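Care of Upholstered Furniture and Household Textiles
Grillulstead Residents' Services, Household Guidance Pages
Revised 9 July 2022

The following guidance is provided to residents of all Grillulstead properties. It covers routine cleaning of fabric-covered benches, sofas, headboards and padded seating, together with the handling of laundry in shared and private areas. Residents in furnished units should read it together with the inventory sheet supplied at move-in. Questions may be directed to Lavanya Sundaram at the residents' services desk.

Before You Begin

Locate the care label. On most seating it is stitched beneath the loose cushion or stapled to the underside of the base. The letter codes used on upholstery labels are as follows.

W: water-based cleaners may be used.
S: solvent-based cleaners only. Do not apply water.
WS: either type may be used.
X: vacuum only. No liquid of any kind.

Where the label is missing, treat the piece as code X until the fabric has been tested. To test, dampen a white cotton cloth with the intended cleaner and press it against a hidden area, such as the back lower edge, for one minute. Allow the spot to dry completely. If color has moved to the cloth, or if a ring has formed on the fabric, do not proceed.

Weekly Care

Vacuum fabric seating once a week with the soft brush attachment, using low suction on woven covers. Work in one direction, then repeat at a right angle to the first pass. Seams and piping hold the greatest amount of grit and should be done with the crevice tool. Do not use the powered beater head, which pulls at loose weaves and will raise a fuzz on wool blends.

Loose cushions should be turned and rotated at the same time. Fixed padding cannot be turned, and residents are asked to vary where they sit and where they set down bags, folded laundry and other items.

Spills

Blot at once with a dry white cloth or plain paper towel. Do not rub. Work from the outside of the spill toward the center and change to a clean part of the cloth as it takes up the liquid. Printed napkins should be avoided, as the ink may transfer.

For fabrics coded W or WS, mix a quarter teaspoon of clear dish soap into one cup of lukewarm water. Dampen the cloth with this solution, press, lift, and repeat. Follow with a second cloth dampened with plain water, then a dry one. Soap left behind in the fabric will attract soil, and the same area will look dirty again within weeks.

Coffee and tea respond to the soap solution followed by one part white vinegar in two parts water. Grease should first be covered with cornstarch, left for 22 minutes, and vacuumed off. Candle wax should be hardened with an ice pack wrapped in a plastic bag and then lifted with the edge of a spoon. Ballpoint ink is best left to a professional cleaner.

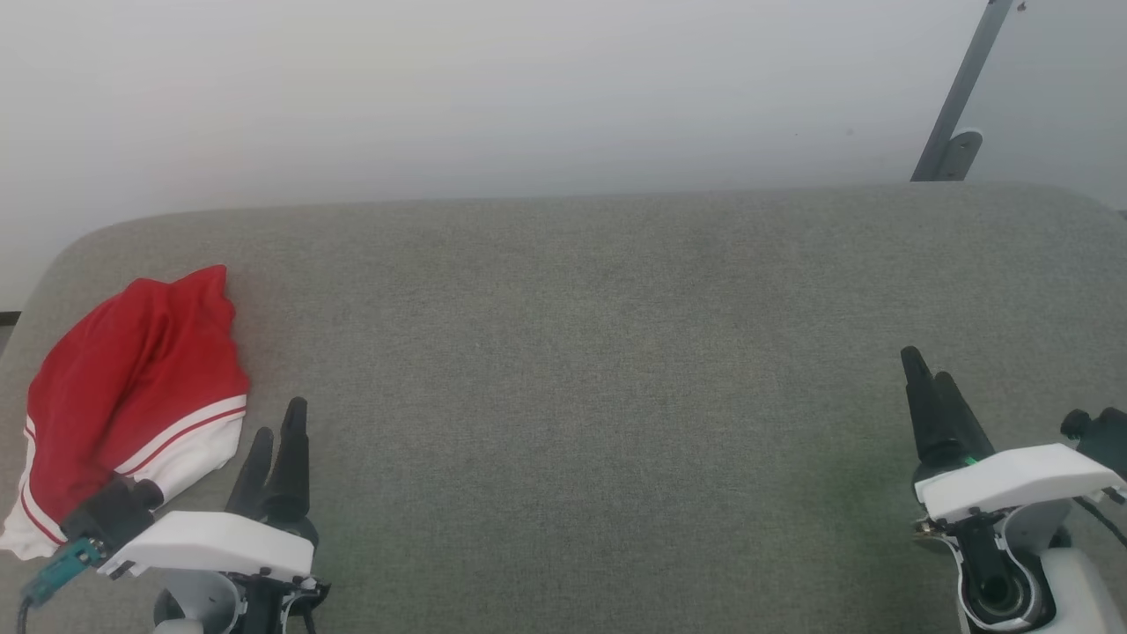
Drying should be as quick as the fabric allows. Open a window or direct a fan across the damp area from several feet away. A hair dryer on a hot setting can set a stain and may shrink the cover over its padding. The seat should not be used until the padding beneath is dry as well as the surface, and in humid weather this may require a full day.

Clothing and Color Transfer

Damp garments should not be left on upholstered surfaces. Dye that is stable in a dry garment may move freely when the garment is wet, and reds, dark blues and blacks are the most frequent source of complaints received by this office. New denim presents the same difficulty even when dry. Exercise clothing should be hung up promptly after use so that perspiration does not reach the fabric beneath.

If color has transferred, do not apply soap or vinegar. Blot with a dry cloth, note the code on the label, and contact the desk. Raghavendra Lobo maintains the list of approved upholstery cleaners and will arrange an inspection.

Sorting and Washing

Garments that combine white with a strong color should be washed separately for the first three washes, in cold water, and removed from the machine as soon as the cycle ends. Leaving such items in a wet heap allows the darker panels to bleed into the lighter ones. Close all zippers and turn printed or coated items inside out.

Fabric softener should not be used on stretch or moisture-wicking clothing. It leaves a coating that reduces absorbency and holds odor. Half a cup of white vinegar in the rinse compartment may be used occasionally in its place, but it must never be combined with chlorine bleach.

The dryers in the Thevar building offer three heat settings. Synthetics should be dried on the lowest. Cotton sheets and towels may be dried on the highest. Clean the lint screen before each load and again on removal. Loads left in the machine after the cycle has finished will be placed on the folding shelf after 9 minutes during posted peak hours.

Removable Covers

Zippered cushion covers are not necessarily washable. In many cases the zipper was provided for fitting the padding, and the cover will shrink if laundered. Wash covers only where the label permits it. When washing is permitted, launder all covers from the same piece together so that any fading remains even, and refit them while very slightly damp.

Seasonal Cleaning

Professional cleaning of furnished units takes place each October. Residents will be notified in writing of the assigned date and should clear all seating and padded surfaces beforehand. Furniture will be moved away from the walls by the cleaning crew. Please do not attempt to move large pieces alone. Units in the Garisari wing are scheduled first.

Residents who own their furniture may add it to the visit for a charge of 61 dollars per sofa or 80 dollars per sectional. Requests should be made to Prakash Kamath at least two weeks before the assigned date. Leather, suede and antique pieces cannot be accepted under this arrangement.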